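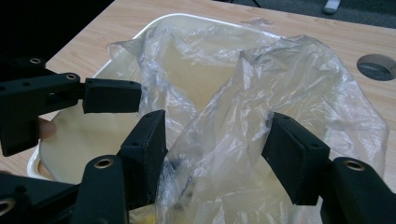 Inspected by Nadège Caron | Vidal site, Room 18 | Checklist 634 | March

Packing table, weekly check

1. Tabletop, surface. Pass. Light wood, grain visible. Run a palm along the full length for splinters.
2. Tabletop, edges. Pass. Sand any raised spot before the next shift.
3. Tray. Pass. White plastic. Must sit flat and stay clear of the table edge.
4. Plastic bags. Comment: clear bag in tray, crumpled. Flatten and return to the Trumoslow box, or discard if torn. Do not leave bags on the floor (slip hazard).
5. Lighting. Comment: glare on the tabletop. Tilt the lamp and recheck from the seated position. 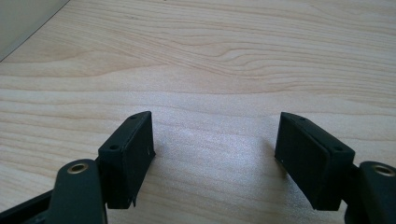 Item 5: reflected light on tabletop.

6. Table height. Pass. 55 cm at the low setting.
7. Leg bolts. Fail. One loose at the rear left. Tighten, then initial the Nostham log.

Open items: 4, 5, 7. Recheck at 2 p.m.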